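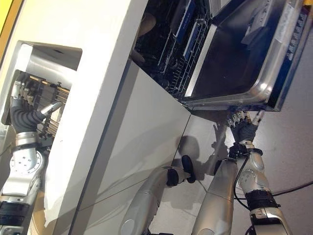
Figure 4. Kitchen trial, head camera view: left hand on a metal rack, right hand holding the lower edge of the dishwasher door.

5.2 When the hands disagree

We had expected, perhaps a little fondly, that most of our trouble would come from slippery plates. The fault that cost us the most time in the Plemside kitchen was a quieter one, and it had to do with the door. In the posture of Figure 4 the two arms have quite separate jobs, and the controller we call Kwak is meant to keep each of them informed of what the other is doing. In 16 of the 300 trials it failed to. The message telling the right arm to keep holding arrived late, the grip relaxed, and the door was left to its own weight while the left arm carried on as if all were well.

In two of those trials the falling door struck the lower part of the robot hard enough to trip the safety stop. No person was inside the marked area either time, and we are glad of it, but we would not like to lean on that sort of luck. Bok-nam Um went patiently through the logs and traced the delay to a queue shared with the Wuvedano vision module, which filled up whenever the head was tilted and the view had to be worked out afresh.

Our remedy is a plain one. The holding command now has its own channel, and a hand that hears nothing keeps its grip and brings the other arm to a halt. We have yet to test this with the heavier doors at Titholm, where we hope to begin in July.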